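Bring back the boring apple

Written fast, before the school run, so forgive the state of it.

I stood in the fruit aisle at the big Zorwood supermarket on Monday and could not find an English apple. Not one. Mangoes, yes. Dragon fruit, yes, in its own little net. Physalis in a box the size of a matchbox. And apples - four kinds, all sweet, all the same sweet, all from the other side of the world. In the middle of the apple season.

This annoys me more than it should.

My argument, such as it is. We have let fruit turn into a sort of entertainment. It has to be new, or a funny shape, or named after a film star's baby. Meanwhile the ordinary stuff, the stuff people round here used to grow by the ton, has been pushed off the end of the shelf. And then we all wonder why kids won't eat it.
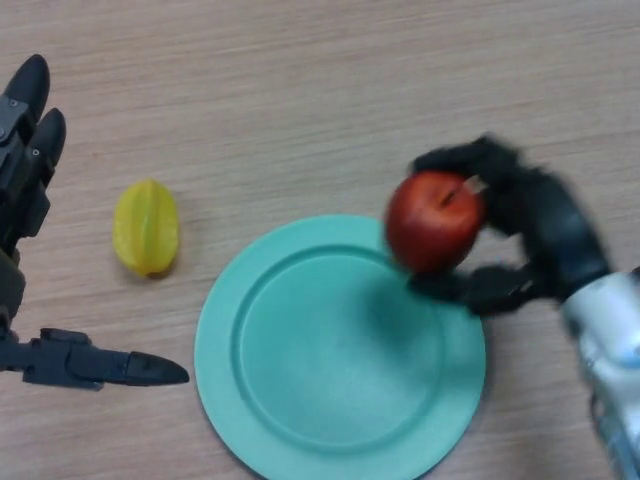
I am not against foreign fruit. Let me get that in before the emails. My own household gets through a shocking amount of bananas. Pascal Gaillard, who has the stall at Sascombe market, sells papaya and lychees next to his plums and I buy all three off him. Good luck to him. The difference is he has the plums. You ask him what's good and he tells you, and sometimes what's good is a lumpy brown russet that looks like a potato, and he cuts you a bit with his penknife and that's you sorted for the week.

No supermarket will cut you a bit of anything.

I asked the Zorwood lot why. Sent an email, got one back, fair play to them. Apparently customers "expect consistency". Well, do they? I don't remember being asked. I remember apples that were sour in September and lovely by Christmas if you kept them in the garage. You learned which was which. My nan wrapped hers in newspaper and went through them every week for bad ones. Consistency never came into it.

Then there's price. The star fruit was more than a pound for one. One! A thing you slice up, admire and leave on the side. I've eaten plenty and they're fine, bit like a watery grape. But they go on the plate to be looked at, let's be truthful, and the apple goes on the plate to be eaten.

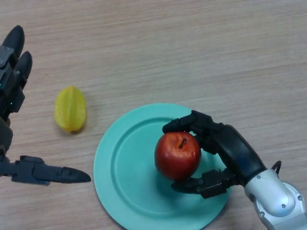 Star fruit, apple, and a plate to put them on.

Benjamín Echeverría had an orchard out past Jestum until his knees gave up. He told me he had 233 trees at the end, and that the year he stopped he sold more fruit from a table at the gate than he did to any shop. People drove out for it. They wanted a bag of something with a bit of bite to it, and a chat. He'd have gone on selling to the shops too but they kept sending back anything with a mark on it. A mark! It's a fruit, it grew outdoors, in weather.

Some of those trees are still there by the way. Go in August and look over the hedge. Nettles up to your waist and the early ones just dropping into them.

So what do I want. Not a ban, not a campaign with a logo. I'd like one shelf. One shelf in every big shop, in season, for whatever grows within an hour's drive, marks and all, with a card saying if it's sharp or sweet. Put it at the front where the chocolate oranges go. If it doesn't sell then fine, I'll shut up and eat my words and my Gala.
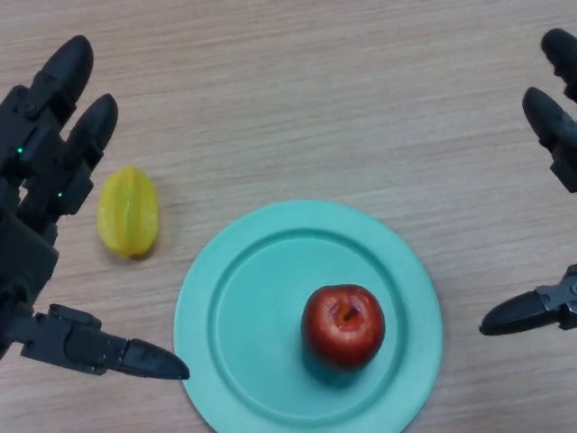 And schools. My youngest gets a bit of fruit at break and it's always the same small, soft, floury apple, and half of them go in the bin with one bite out. I'd bin it too. Give a six year old one of those and she decides she doesnt like apples, and who can blame her. Give her a proper crisp one, cut up so she isn't fighting the skin with no front teeth, and see what happens. It costs somebody five minutes with a knife. I know five minutes is a lot in a school. I still think it's worth it.

Someone will say this is all nostalgia. Bit, yeah. But I'm not after the whole of the past back, you can keep the tinned prunes. I just want to walk into a shop in autumn in apple country and come out with an apple that tastes of somthing.

Pascal's got russets in this week. Get there before ten, they go quick.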